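4.3 Installing the Jevum Tabletop Scene Pack

This section covers installation of the Jevum tabletop scene pack and the first teleoperated or scripted run on it. It assumes that the Domau simulator is installed and licensed (section 2) and that an arm profile has been loaded and checked (section 3). Users upgrading from the May release should read the note on asset caches at the end of step 4 before starting.

Before you begin

You will need:

Domau simulator with an active workstation or floating license
The Jevum tabletop archive and its checksum file
12 GB of free space on the drive that holds the asset cache
A loaded arm profile with a two-finger gripper
Write permission for the project folder

The archive can't be installed from a network share. Copy it to a local drive first.

CAUTION: If a physical arm is connected to the workstation through the Britdale bridge, set the bridge to OFFLINE before you start. A simulated run sends joint targets on the same channel that the bridge listens to. An arm left online will move.

Installing the pack

1. Close all open Domau projects. The simulator itself may stay open.

2. Open Asset Manager and choose Add Pack from File. Select the archive. The manager reads the checksum file from the same folder. If the checksum file has been renamed, the manager reports error 37 and stops. Restore the original name and repeat the step.

3. Choose an install scope. Project installs the pack for the current project only. Workstation installs it for every user on the machine and requires an administrator password.

4. Click Install. The manager unpacks 108 object models, then builds collision meshes for each. Mesh building uses all available cores and can't be paused.

Note: Caches built with the May release aren't compatible with this pack. Use Clear Cache in Asset Manager before step 4. Saved scenes are kept, but thumbnails will be blank until each scene is opened once.

5. When the status line reads Ready, click Verify. Any model listed in red has a missing mesh or material file. Select it and click Rebuild. If it stays red, remove the pack and start again from step 2.

Creating a scene

6. Choose File, New Scene, then Tabletop. The default layout loads a table, a light set and the arm from the current profile.

7. In the Objects panel, set the placement mode.

Fixed places every object at the pose stored in the scene file.
Scatter draws objects and poses from the pack using the seed shown in the panel.
Mixed keeps locked objects in place and scatters the rest.

8. If you chose Scatter or Mixed, set the clearance. This is the smallest gap allowed between two collision meshes at load time. A low value gives a crowded table and more failed grasps. A high value may leave the solver unable to place every object, in which case it drops the remaining objects and writes their names to the run log.

9. Click Settle. Physics runs with the arm locked until all objects are at rest or 2,000 steps have passed. Objects still moving at the end are marked with a yellow dot in the Objects panel. Move them by hand or draw a new seed.

10. Save the scene. Unsaved scatter layouts can be rebuilt from the seed only if the pack version and the clearance are the same.

Setting the camera and materials

11. Select the working view in the Cameras panel. The view may be placed so that only part of the arm is shown. Links outside the view are still simulated and still collide with objects and furniture.

12. Set Material Quality. Draft shows every object in its flat base color. Standard adds surface finish and soft shadows. Full adds refraction for clear models and is meant for stills.

13. Check clear and pale objects against the table color. At Standard quality, translucent models on a white tabletop show little more than a thin gray edge, and segmentation masks should be taken from the object ID channel. Don't threshold the color image to produce masks for these models.

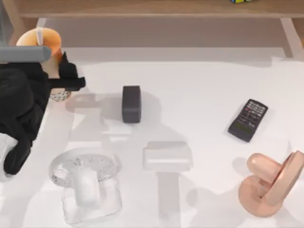 14. If the edges are too weak for your use, change the table color in the Surfaces panel. Raising the light level doesn't help and will wash out the contact shadows.

Running the first grasp

15. Open the Run panel and select Single Grasp. Choose a target from the list. Upright blocks are suited to a first test. Flat items such as remote controls need a low approach and should be left until the gripper offset has been checked.

16. Set the approach speed to Slow and click Preview. The planned path is drawn as a line. Look for places where it passes close to a shelf, a support leg or another object.

17. Click Run. To stop at any point, press the space bar. The arm halts at its current pose and the log is closed normally.

18. Review the result code in the log.

OK: target lifted and held.
SLIP: contact made, target lost during lift.
MISS: fingers closed without contact.
BLOCK: the arm or gripper touched something other than the target before closing.

CAUTION: Don't copy a path that has returned BLOCK to a physical arm, even if the target was lifted on a later try. Plan a new path and preview it again.

Known issues

Rounded objects may roll slowly after Settle if the table has been tilted in an earlier session. Reset the table pose and settle again.

The gripper fingertip mesh in the Jurčo arm profile is slightly larger than the visible model. Contacts may be logged before the fingers appear to touch. A corrected mesh can be requested from support.

Closing Asset Manager during mesh building leaves a lock file in the cache folder. Delete the file before the next install.

Support

Send the run log, the scene file and the seed with every report. Screenshots alone aren't enough to reproduce a placement fault. Reports on this pack are handled by Divya Venkataraman in the scene content group. License questions go to the address on your delivery note.

Continue with section 4.4, Batch Runs and Data Export.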